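3.2 What people did with the wait

I should say up front that I never planned to write about waiting. The study was meant to be about signs. We wanted to know whether visitors to the two local history museums, Hirard and Nirolley, read the panels next to the cases or just looked at the things inside. But when I sat down with the comment cards (200 of them, stacked in shoe boxes on my kitchen table) I kept running into the same complaint, and it had nothing to do with the panels. People hated the line at the coat check.

So this section takes a small detour. I think it's worth it, because the line turned out to shape almost everything that came later in the visit.

Let me start with Hirard, the smaller of the 2 museums. The coat check there is a half door at the end of a narrow hallway, and everybody goes through the same hallway to get to the first gallery. If the line is long, you squeeze past it with your elbows in. One visitor wrote that she had "met more strangers in that hallway than in a year of church suppers," and she didn't seem too upset about it! Others were. The word "cattle" shows up on more cards than I'd like, usually underlined.

Nirolley has a big open lobby with benches, and you'd think that would fix the problem. It doesn't, or at least it didn't in October when I was there. The longest wait I timed was 32 minutes, on a rainy afternoon with two school buses outside, and that was at Nirolley. What the lobby does change is the mood. People sit. They unfold the floor map, they argue over which end to start at, they let the kids slide around on the tile. By the time they hand over their coats they already have a plan, and you can see it in how they walk (straight to the thing they picked, past everything else, sometimes past a whole room).

At Hirard hardly anyone had a plan. They popped out of the hallway like corks and stopped at the very first case, which holds the Dekau mill ledgers. I love those ledgers, but they're not exactly a crowd pleaser, all brown ink and flour weights. Even so, visitors stood at them for up to 15 minutes, and a good many wrote about them on the cards with real affection. My guess is that they were just glad to have some elbow room. I can't prove that from comment cards, and I'm not going to pretend I can. A better design would have asked people about the line directly, and ours didn't, so take this part as a hunch with some handwriting behind it.

The Jacquet questionnaire, which we used for the panel questions (see Section 2), has one item on comfort. It asks if the visitor felt "at ease in the galleries." That leaves out the lobby, the hallway, the restrooms and the parking lot, and several people crossed out "galleries" and wrote in the place they really wanted to talk about. I coded those answers separately instead of throwing them away. The restrooms at Nirolley came off very well, by the way.

One more thing about the hands. A lot of visitors had trouble with the panels for a plain reason I'd missed completely: they were carrying stuff. Hats, umbrellas, a toddler's boots, the map. At Hirard the flip panels need one free hand to lift and another to hold the page flat, and plenty of people gave up after the first page. Reaching over a flat surface with both arms (Figure 4) is easy enough until you have an umbrella under one of them. I come back to the flip panels in Section 4, where the reading times are split by panel type. 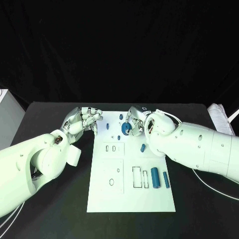
Figure 4. Two arms reaching over a tabletop toward a flat white board.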